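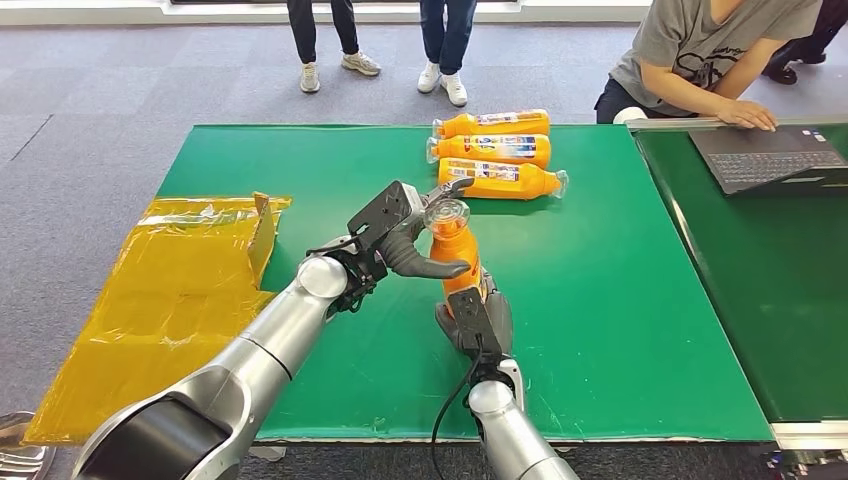
Yu-ting Sin asks why we can't just sell the bottles with the caps already done up properly, and it's a fair opening question, so it goes first.

Why do I need to check the caps at all?
They are done up when they leave us. Then they spend a day or two in a van with other people's parcels. A clear cap can look perfectly shut and still be half a turn short, so give each one a twist before you put it away. Hold the bottle low down, stand it upright, and don't squeeze. Squeezing is how most of our complaints begin.

Can I lay the bottles on their sides?
Yes, for as long as it takes to unpack them. For storage, no. Ullura glue finds its way into the tip of the cap and sets there, and you will be back on this page reading the question about blocked caps.

The cap is blocked. Now what?
Stand it cap-down in a mug of warm water for ten minutes, then wipe. Please don't use a pin. Kenji Kowalczyk wrote to us about his pin in February and it is, as far as we know, still in there.

What size are they?
The ordinary orange bottle holds 500 ml. There is also a 700 ml refill, which comes without a pouring tip and which people keep trying to pour from anyway. You can, if you have a steady hand and a floor you don't care for.

Will it mark my carpet?
It will. Work on a board or a cutting mat, the bigger the better, and keep the packaging off it so there's room to put things down. Fresh spills come up with cold water. Dried ones come up with scissors.

How far does one bottle go?
About 50 sheets of A3 card, spread thinly. Schools get fewer – children have their own views on thinly.

Is it the same stuff as Tsikata?
No. Tsikata is our wood glue and dries yellowish. Ullura dries clear. If you've used one where you wanted the other, it will hold perfectly well and you will notice it every time you walk past.

What do I do with the bag and the cardboard?
The cardboard goes in with your paper recycling. The plastic bag depends on your council, so look at their list. Ho-yin Kao suggests keeping it to wrap brushes in, and we have pinched the idea.

One of my bottles arrived with a torn label. Is it all right to use?
If the cap is tight and the bottle isn't leaking, yes. Write the name on it in marker, though, before somebody takes it for paint.

How do I return unopened bottles?
Email the order number to the Tretonier desk and we'll send a postage slip. Pack them upright, caps tight, with something soft between them. Opened bottles can't come back, including ones opened "just to see".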